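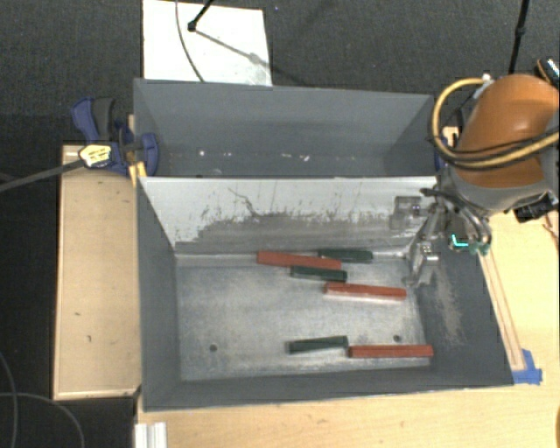 The bin-picking cell with red-brown and green test blocks in the source bin.

Telmo Toledo has spent most of the spring answering the same question about the Casmont picking kit: what does the buyer still have to build? "The table, the lighting and the part list," he said. "We ship the gripper, the wrist sensor, the mounting plate and the software. The arm is whatever the customer already owns, if it is on our list."

The kit is sold by Hidetti, where Toledo runs application testing. His standard trial uses 2 bins and a set of rectangular blocks. The robot moves every block from one bin to the other, then back again. A full trial is 500 picks.

Blocks sound easy. Toledo disagrees. "A single block on a flat floor is easy. Put two of them end to end and the planner may read one long part. Then it goes for the middle, and the middle is a joint." The current release separates parts by color first and by edge second, which handles mixed colors well. Two touching blocks of the same color remain the weak point.

Bin walls are the other complaint. Sloped sides leave more room for the wrist, but a block resting partly on the slope sits at an angle the gripper has to match. Version 8 added a tilt limit that users can set for each bin. "Before that, it would try anything," Toledo said. "We replaced a lot of fingertips."

He does not recommend polishing or painting a scuffed metal floor before setup. The calibration routine records the floor as it is — marks, holes and all — and should be repeated if the bin is changed. Bins must be clamped. A small shift after calibration shows up as missed grasps near the walls.

Service is handled by Carrasco under a separate contract. The fingers are rated for 300 hours between inspections, a figure Toledo calls conservative for blocks and optimistic for castings. Support for suction tools is planned for May.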